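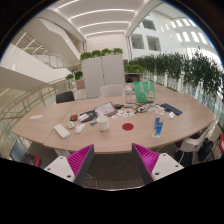

Home | Posts | Recipes | Around the House | Contact

I have a theory that any big table will fill itself up if you leave it alone long enough. Ours at work is the one everybody drifts to, and by Thursday it's mostly cables and paper.

So I finally gave it a proper tidy! Cables first, because they're the worst. I unplug whatever has no owner, wrap it up and drop it in a zip bag with a label. I got through 14 of them – and two went straight to Ayane Ueda, who had been asking after her charger since January. 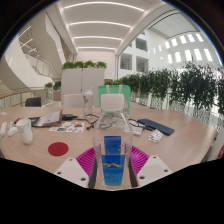 Paper is slower going. I end up reading every flyer (guilty), so now I set a timer for 18 minutes and whatever I haven't saved by the end goes in the recycling. Gisela Baumgart thinks that's brutal. Gisela also keeps menus from Purau, and they closed ages ago.

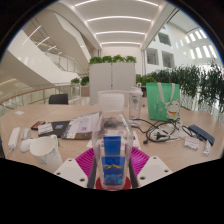
Then there are the drinks. Mugs go to the sink, bottles go home with people or get emptied into the plants, and coasters get stacked in the middle where you can reach them. After that it's just a damp cloth and a bit of elbow grease around the edge, where the sticky rings like to hide. Next up is the supply shelf, and I'm already dreading the tape drawer.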